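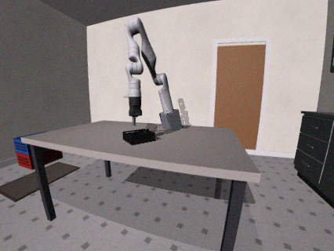
Open black box on the table, arm above it.

Extended warranties: what are we buying?
Speaker notes, evening session

Search this site Type a keyword and press enter Search

Start without the clicker. Ask for hands: who has bought extra cover on something with a plug? Keep them up if you've ever claimed. Keep them up if you got what you asked for. Wait a bit. Don't comment on the result, whichever way it goes, as a show of hands in a room like this proves very little and I'm about to complain at length about people who treat that sort of thing as evidence.

I don't sell cover and I don't advise anyone on it. I repaired washing machines for a long time and I read a lot of leaflets left on top of them.

THE PITCH

You're at the till, or at the till's online cousin, the page between the basket and the payment. You have already agreed to spend £900 on a washing machine. Somebody now tells you it might break. A minute earlier it was the most reliable machine in the shop.

Say this slowly. Both claims come from the same person. I've never had a good answer to it. The nearest I got was in a Brinumell shop, where the lad told me the machine was very reliable and the cover was "for if it isn't".

Fair point to the other side: buying cover on a reliable thing is perfectly sensible if losing it would ruin you. House insurance works like that. My house is very unlikely to burn down and I pay up every year without grumbling. A washing machine is a different size of trouble. It's a nuisance and a trip to the launderette. For some households it is worse than a nuisance, and I come back to that at the end, so please don't let me skip it if we're running late.

THE BRINUMELL SURVEY

Read the line from the leaflet: "Our customers told us they feel more confident with cover." Then the footnote, which says 903 customers replied.

I have no quarrel with 903. It's a decent number of people. My questions are duller ones.

How many were asked? The leaflet doesn't say. If everyone who bought a plan got the email, the ones who wrote back may well be the ones who enjoy getting emails from Brinumell.

Were they asked before or after anything went wrong? Feeling confident costs the seller nothing. I could sell you a pebble and you might feel confident.

More confident than whom? There's no group without cover in it at all, so far as I can tell from the footnote. I wrote to ask. I got a reply thanking me for being interested in peace of mind.

(Pause. This usually gets a laugh, let it finish.)

WHAT THE PLAN SAYS IT DOES

Schouten next. I picked theirs as it's written in clearer English than most and I don't want anyone saying I went looking for the worst one. The front page says "up to £1,000 per claim". Underline UP TO on the flip chart.

Things to point out, in whatever order people ask:

Wear and tear is out. A drum bearing wears. A door seal wears. Carbon brushes wear, that's their whole job. Ask the room what sort of fault on a washing machine has nothing to do with wear. There are some, control boards mostly. Allow them that.

"Where repair is uneconomical we may offer a contribution." May. Contribution. Neither word is defined anywhere in the plan.

The first year overlaps the maker's own guarantee. In that year you're often paying for something you already have. Schouten would say you get a helpline as well. I rang the helpline. It gave me the maker's number.

Your legal rights against the shop don't vanish when the guarantee does. Don't get dragged into a law lecture here. Tell people to look it up with a proper advice service and to read it before they ring the shop, and move on.
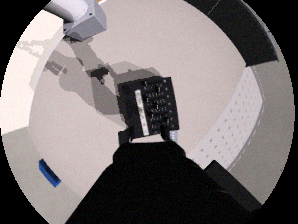
Amber Mulder objected at this point when I gave the talk in April, saying that I was comparing the worst reading of the plan with the best reading of the law, and that getting a shop to honour anything in year three is a part-time job.

She had me there. I've left the objection in the notes on purpose and I read it out each time. My answer is only partly an answer: if the shop is hard work, why would the plan be any easier? Sometimes it is easier, I think. A plan has a claims line and a form, and a shop has a manager who has gone to lunch. But I want to see figures for how often people are paid and how long it takes, and I can't find them in any of the leaflets I've got. The absence bothers me more than any bad figure would.

THE JINLOW PAGE

Handout 2. Give them a minute to read.

Jinlow do monthly cover for the entire kitchen. The page has a table of "typical repair costs" down the side. They may be right. They look high to me for some jobs, and I used to do those jobs. A pump is not a dear part and it isn't a long visit. What I'd like printed next to each cost is how often it happens. A big bill that hardly ever comes and a small one that comes every winter are different problems, and the table puts them side by side as if you'd meet the lot.

Also note the tick. It's already in the box when the page loads. If a product is as good as all that, I'd expect them to let us tick it ourselves.

THE OTHER WAY

The usual advice is to put the premium in a savings account and be your own insurer. I used to end on this and it went down very well, people like being told to save. I've gone off it a bit. It works for people who can leave the money alone. If the fridge dies in the second month there's next to nothing in the pot. And hardly anyone I know who nodded along has set up the account (I haven't, I just have a vague feeling about my current account).

So, the promised bit for households where a dead machine is a real blow. For them cover can be a fair buy, if the claim gets paid and the monthly sum isn't what's stopping them fixing things in the first place. I'd want them to read the exclusions first, and cancel anything taken out twice. Somebody at the Vado library session found she had been paying two firms for the same cooker.

QUESTIONS THAT COME UP

"What about phones?" Different sums, you drop them. I don't know enough.

"Do you have cover yourself?" Yes, on the boiler. Say so plainly. I took it out after a cold week and I've never checked whether it was worth it.

"Which brand should I buy?" Don't answer this one. They'll ask again at the tea urn, don't answer it there either.

Leave the Schouten plan and the Jinlow handout on the side table. Collect the pens.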